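Brinwood Community Pantry
Dry Goods Shelf Check – Pasta and Noodles
Date of check: 03/06/2023
Area: pasta corner, small two-tier shelf and the floor in front of it
Previous check: October

Before the list, a few words for anyone picking up this sheet for the first time. Each line gets Pass, Attention or Not checked, and then a comment. Please do write comments! A bare row of Passes is pleasant to look at, but the next person to come along with the clipboard learns very little from it, and I have been grateful many times over for a stray remark about a sticky shelf or a torn bag.

1. Shelf stands level and does not rock
Pass. I pressed on each corner of the upper tier in turn and it stayed put. The chrome legs wipe up beautifully with a damp cloth, by the way, and need nothing stronger.

2. Shelf load within the posted limit
Pass. The card from Grerano, where we bought the shelf, says 100 pounds for each tier, and we would have to be very fond of spaghetti indeed to trouble that.

3. Tall packages standing securely
Attention. The red spaghetti package on the right has a bit of a lean to it. Bags of long pasta do this, bless them – the bottoms are never as square as a box. Stand them close against something firm, with the label turned out if you can manage it.

4. Lower tier used for heavier or spare stock
Attention. Empty at the time of checking. Boxes would do very well down there, and it would take a good deal off the floor.

5. Nothing stored directly on the floor
Attention. This is the big one for today. There is a group of packages on the floor in front of the shelf, most of them side by side, with a yellow spaghetti lying diagonally at the left end and a red package partly under it. I know it is handy to set things down while sorting (I do it at home with the groceries every single week), but please finish by lifting everything up again. The floor is a pretty pale gray with its marble veining, and it shows crumbs kindly enough, but it is still a floor.

6. Cords and cables clear of stock
Attention. A short black cable is looped over that same yellow package. Ease it free before you lift the package, and go gently so you don't drag the neighbors along.

7. Packaging sound, no splits or open seams
Not checked in full. I would like each bag turned over and looked at front and back, and I ran out of morning. When you do it, run a thumb along the seams and look for broken bits inside. A few broken strands are no reason to reject a bag of spaghetti – they cook up just the same – but a hole is, however small.

8. Barcode and date readable
Not checked in full. Remember that on the clear bags the barcode label can wrap around the side, so turn the bag a little before deciding you can't read it. Dates go in the Gundstead binder, on the 400 sheet for long pasta. Short pasta has its own page behind it.

9. Hook rack firmly fixed
Pass. Gave it a good tug. Please keep the hooks for light things only, such as the cloth and the small brush.

10. Walls clean and dry
Pass. No peeling on the flowered paper, and no damp that I could feel. I still think it is the most cheerful corner in the building.

11. Signs of pests
Pass. Nothing seen along the back or in the corners. The noodle cupboard with the Miyazaki crates has its own sheet and was not part of this check.

To do before the next check: clear the floor group, fill the lower tier, free the cable, straighten the red package, and finish lines 7 and 8.

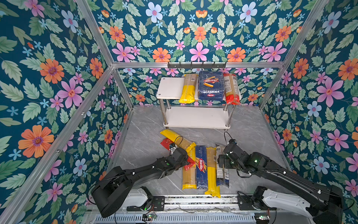
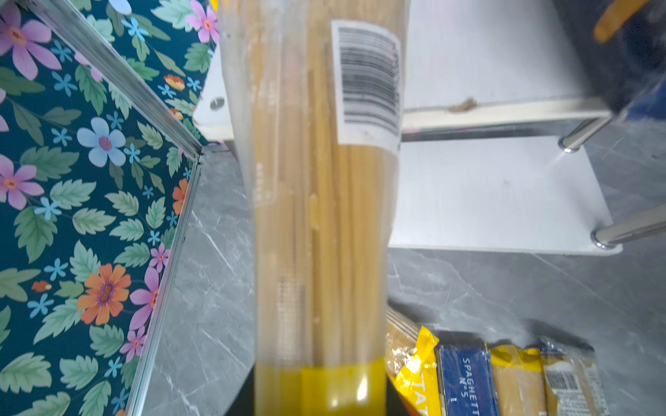
Pasta corner, lines 3 to 6 (first photo), and a clear spaghetti bag with its barcode label, line 8 (second photo).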